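Two-arm tabletop cell: gripper keeps twisting on the wrist and my cable keeps snagging
Posted in Small Robots & Home Automation – 3 replies

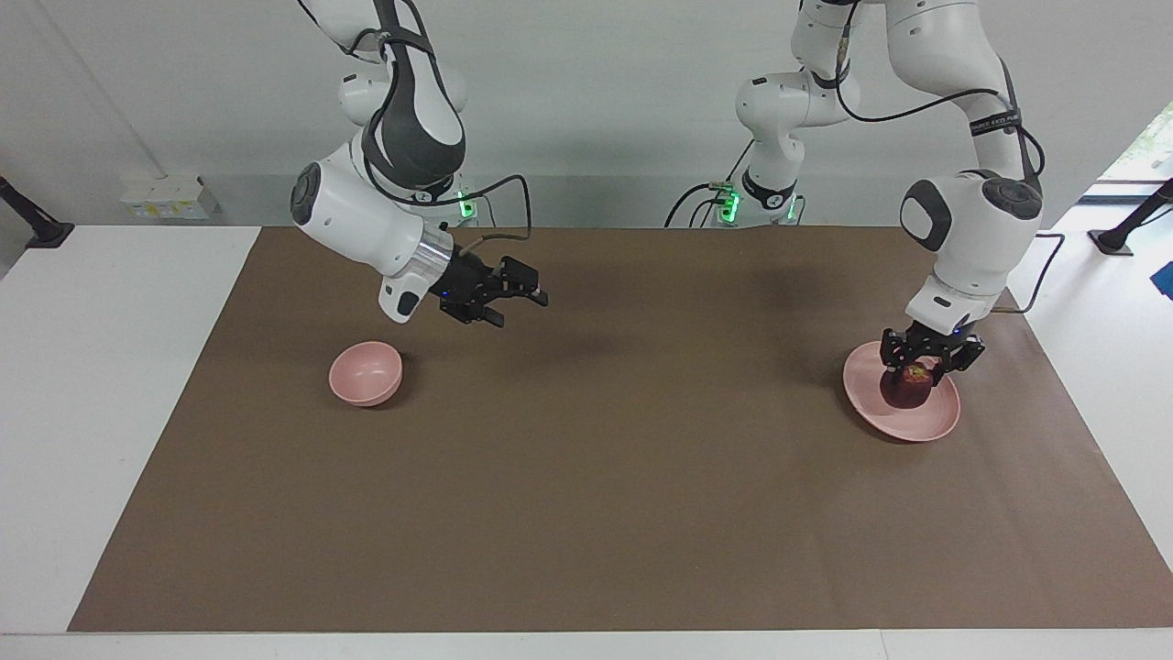

Left arm setting the apple over the pink plate, right arm parked open by the bowl.

Hi all, longtime reader, first time I've had something worth asking. I look after a two-arm cell at a little shared workshop in Odonby. White and gray arms, black parallel grippers, brown paper mat on a white table. The job is simple: one arm handles the fruit and puts it on a plate, the other is supposed to deal with the bowl. It ran fine all spring and then in July it started getting fussy.

Two things are bugging me. First, the left gripper (the one with the apple) slowly rotates on its flange. After 110 cycles or so of picking and placing, the fingers are visibly off square and the apple goes down closer to the rim than it should. I snug the bolts, it's happy for a day, then it creeps again. Second, the cable at the wrist. On both arms it comes off in a big loop and heads back behind the arm, and on long reaches to the front right it goes tight. I put a strap on the left forearm thinking I'd tie the cable down to that, but I never figured out where it should actually sit.

Status lights are green on both bases the whole time and I get no faults in the log, so as far as the controller is concerned life is wonderful. Is this a bolt problem, a cable problem, or are they the same problem? I'd love not to take the whole wrist apart if I don't have to.

Odonby_bench

Pretty sure they're the same problem! I had nearly the same thing on a single-arm setup last year and spent forever blaming the bolts. A tight cable pulls on the gripper every time the arm reaches out, always in the same direction, and over a lot of cycles that's plenty to walk a flange around.

So do the cable first. Stop the program, put the arm in whatever pose is its longest reach (for you that sounds like front right) and cut the power before you put your hands in there. Now look at the loop. You want some slack left at full stretch, enough that you can wiggle it with a finger. Then power up, hands out, and jog the wrist joint slowly through everything the program uses, both directions. Watch the loop and not the gripper. Mine was fine in every pose I'd checked and then wrapped itself around the joint cap on the way between two of them – took me ages to spot.

As for the strap, leave it loose enough that the cable can slide through. If you cinch it hard you've just moved the tight spot from the base to the forearm. I use the soft hook and loop kind from Rodel, but any soft strap will do.

Then the bolts. Take them out one at a time, wipe off whatever's on the threads, a small dab of medium threadlocker, back in. Go around in a cross pattern with a proper torque wrench, using the number from your arm's manual and not one from a forum (including this one). Let it sit overnight before you run it. After that, draw a thin line with a paint pen across the flange and the gripper body. If the line ever breaks, you know it moved, and you don't have to argue with yourself about whether the fingers look crooked.

One more thing: after you re-square the gripper you'll need to redo the tool offset, or at least re-teach the plate position. I forgot, and set a plum down on the table next to the plate 7 times in a row before it clicked.

luangrath_garage

just tighten the bolts more. mine havent moved in 3 years

8mm_hex

Please don't just tighten them more, those are small screws going into an aluminum flange on a lot of these arms and stripped threads are a miserable afternoon. Ask me how I know.

I agree with the long answer above, but I'd check two other things while you're in there. Is there a locating pin between the flange and the gripper? Plenty of adapter plates have a hole for one, and it's easy to leave out when you swap grippers. If yours has the hole and no pin, that's your creep right there. I ordered mine from Lelleo, came in a bag of 8 and I've used one.

The other is grip force. An apple doesn't need much. If you've got it cranked up and the apple touches the plate before the arm has finished moving down, all that push goes straight into the wrist. Try lowering the force a bit at a time until the apple slips, then bring it back up a little, and raise your release height by a hair. Wipe the finger pads first, because fruit wax builds up on them and you'll end up using more force than you need.

Also check whether the paper mat is shifting. If your plate position was taught against the mat and the mat has slid, you'll see the apple landing off center even with a perfectly square gripper. I put a pencil tick on the table at two of the corners and look at those before I touch anything on the robot.

Does the right arm creep too, or only the left? If it's only the left I'd go hunting for that pin tonight.

slowjog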